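Section 4. Sorting and storing your Skundo markers

You have assembled the tray, which means the worst is behind you. Section 4 covers getting the markers into a sensible row and keeping them there until somebody wants to draw a horse. Clear a flat surface first. A busy pattern will do, though a marbled one has a way of hiding lost caps.

Markers at several points between strays and a row, on pink and white marble: 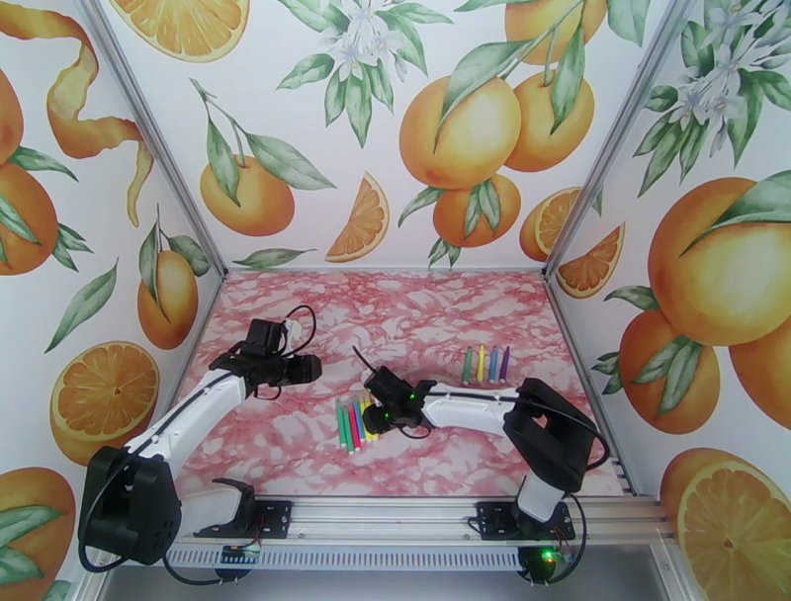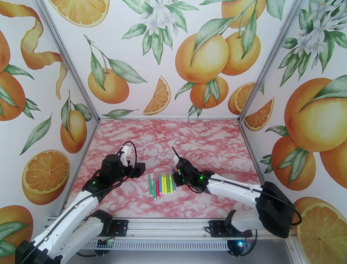
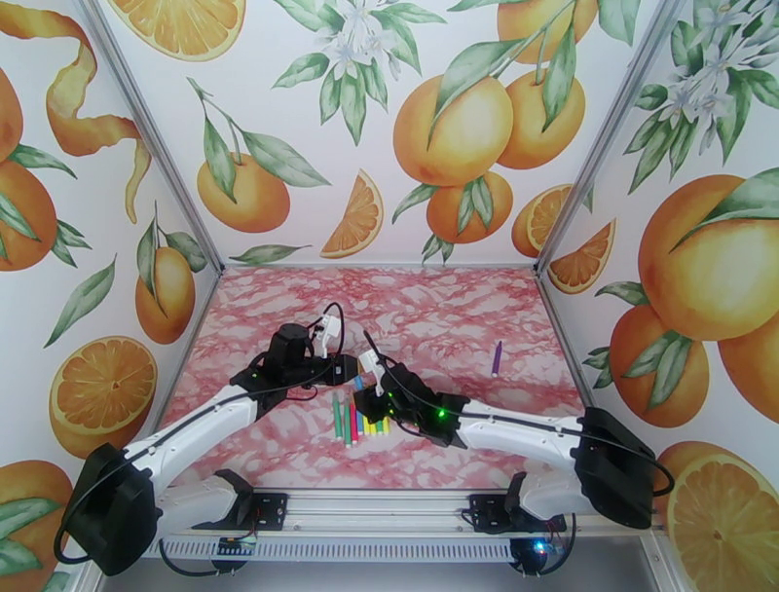 4.1 Gathering the markers

1. Empty the Skundo pouch onto the surface. Tip it low and slowly. Markers are round, and they know it.

2. Check that every marker has its cap. Press each cap until it clicks. If it doesn't click, you are holding the cap from a Grakora highlighter, which fits just well enough to fool you until the tip dries out.

3. Draw the strays in toward the middle with the side of your hand. Small groups are fine at this stage.

4. Turn all the markers to point the same way. It doesn't matter which way, but pick one and tell the other people in the house.

Note: If a marker rolls off the edge, finish the step you are on before going after it. Chasing it with your sleeve over the others is how the rest follow.

4.2 Making the row

1. Set down one marker as your guide, parallel to the long side of the tray.

2. Lay the next marker beside it and push gently until they touch. Continue until you run out of markers or patience.

3. Even up the ends with a ruler or the spine of a thin book.

4. Look for near-twins. The two greens and the two yellows are different shades, whatever they look like under a kitchen bulb. Scribble with each on scrap paper before you put them next to each other.

5. Lift the row in batches of 4 or 5 and lower it into the tray. Larger handfuls are possible — once.

Caution: Do not squeeze the row from both ends to straighten it. The middle will rise up and you will be back at 4.1.

4.3 Choosing an order

The tray has no opinion. Rainbow order looks splendid and lasts until the first use. Putting the colors you reach for most at the right-hand end is duller and holds up better. Left-handed owners should swap ends.

4.4 Storage

Store the tray flat, with the lid on, out of direct sun. The Nustaler lid has 2 latches and both need to be closed. One latch will hold the lid but not the markers.

Replacement lids are listed under part 955. The older Pongsiri lid is the same length and a little too narrow, so please stop ordering it.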